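The Trurnside Bequest

By resolution of the Trurnside Water Office, the following account is entered in the permanent record.

On 8/11/18 the Office received a letter from the estate of Ebenezer Tetteh, late keeper of the lower gate. Mr. Tetteh left the Office his house, his boots and 2,946 handwritten pages on the behavior of the river.

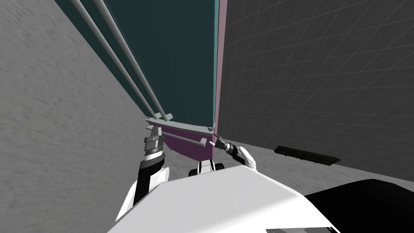 The teal panel and its two gray rods.

Oratile Nel was appointed to read the pages. She was given two weeks and a lamp. Her first report stated that the river, according to Mr. Tetteh, had spoken to him on over 100 occasions – always at night, and always about money.

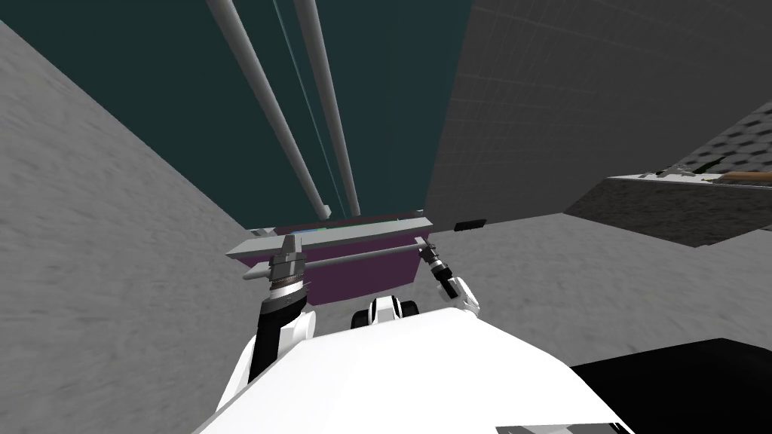

A gray rod, between two grippers.

The Office found no rule against this. Wian Mtshali, acting as clerk, asked whether the river had named a sum. Ms. Nel replied that it had, on page 402, and that the debt was owed by the Office.

The Hearing 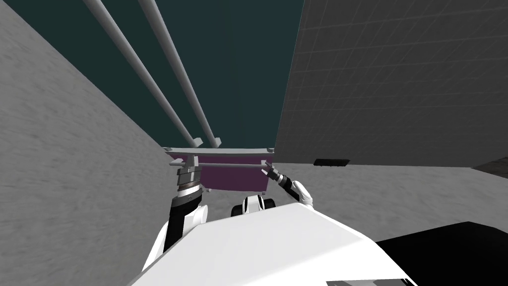

The Claim of the River

The river asked for the return of one bell, taken from Noiphan in the April flood and hung above the Office door. Lwazi Mkhize argued that the bell had been bought in good faith. Thilini Gazi, who had polished it every month since her appointment, said that it had never once been dry on the inside.

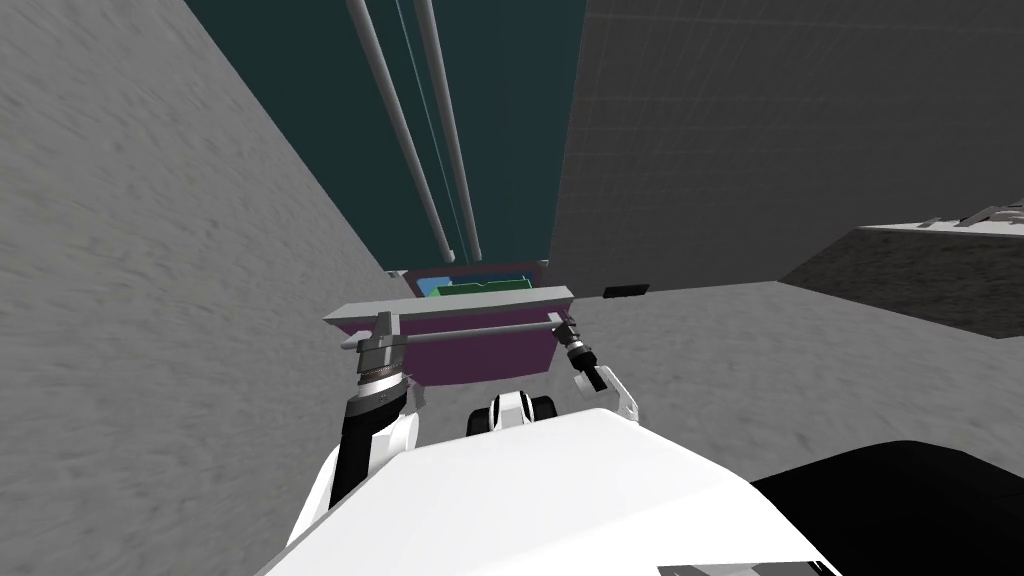
The vote was taken without further debate. The bell was carried down to the lower gate after dark and set in the water by Ms. Gazi, who was wearing Mr. Tetteh's boots. She waited there until morning. Her statement, filed with this record, says that the river thanked her and asked after Mr. Tetteh.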